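Market bylaw fines: what the numbers say, and what they leave out

An interview with Fouad Mansour, hearing officer for the municipality of Limton

Fouad Mansour has heard bylaw cases in Limton for eight years. His list is made up of street trading, obstruction and waste matters, most of them arising from the covered market at Lokstead and the roads that feed it. We met in his office in June, before the morning sitting.

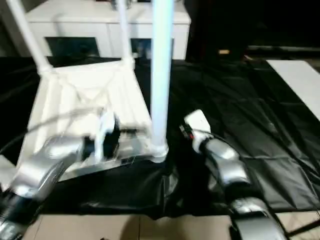
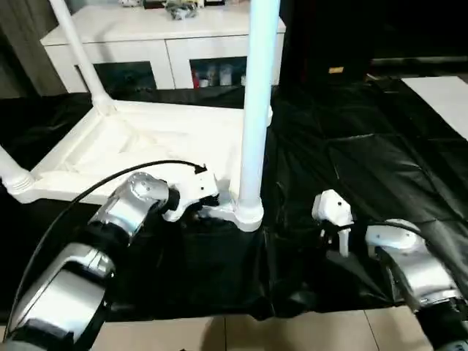
The obstruction bylaw was amended last year, and Mansour's first point concerned its definitions. The old text listed stalls, carts and crates. The new one covers "any article placed on a footway for the purpose of trade or the seating of customers." Under the old list, he said, a defendant could argue that a given object was not named. "A white plastic chair or a plastic table, the same sort as in the two pictures, was outside the wording. It is now inside it, whether it is upright or lying on its side. The bylaw asks where the article is and what it was put there for."

The fine is set at $196 for a first offense, with 21 days to pay. If payment is not made in that period, the matter is listed again and the court may add costs or order community work. Jail is not available on a first default. "People come in expecting it," Mansour said. "They have heard a figure and a number of days and they assume the days are custody. The days are the time to pay."

He heard 191 obstruction cases in the last reporting year. Most ended in a guilty plea at the first hearing. Mansour does not read much into that. A trader who pleads guilty loses one morning; a trader who contests the charge loses at least two, and the second hearing is often set on a market day. He has asked the clerk's office to stop listing contested matters on those days. The change has been agreed in principle and has not been put into the calendar.

Service of the summons is the most common ground for dismissal. The bylaw requires that the notice be handed to the person responsible for the article, or to an adult employee at the same address. Officers sometimes leave it with the neighboring stall. "That is not service," he said. "I dismiss those. The officer can issue it again if the time limit has not run."

The time limit was considered in the Bensaid matter, where a summons was issued one day late and the prosecutor asked for the delay to be excused. Mansour declined. He found that the bylaw gave him no power to extend the period - the power exists for payment, and the drafters did not repeat it for issue. The municipality did not appeal.

Seized goods are handled separately. Articles removed from a footway go to the yard on Isport Road and are tagged with the case number. The owner may collect them once the fine is paid or the case is dismissed. A storage fee applies after the first week. Mansour has no authority over the fee, and he said that defendants often raise it with him anyway.

"I tell them to write to the yard," he said. "If the case was dismissed, they should attach the order. Without the order the yard will charge them."

He would like two further amendments. The first is a written warning before a first summons, which is current practice for waste offenses but has no basis in the obstruction rules. The second is a reduced fine for payment before the hearing. The draft of the second is with the legal department. The first has not been drafted.

Sittings start at 9 a.m. Defendants who cannot attend may enter a plea in writing, using the form on the back of the summons.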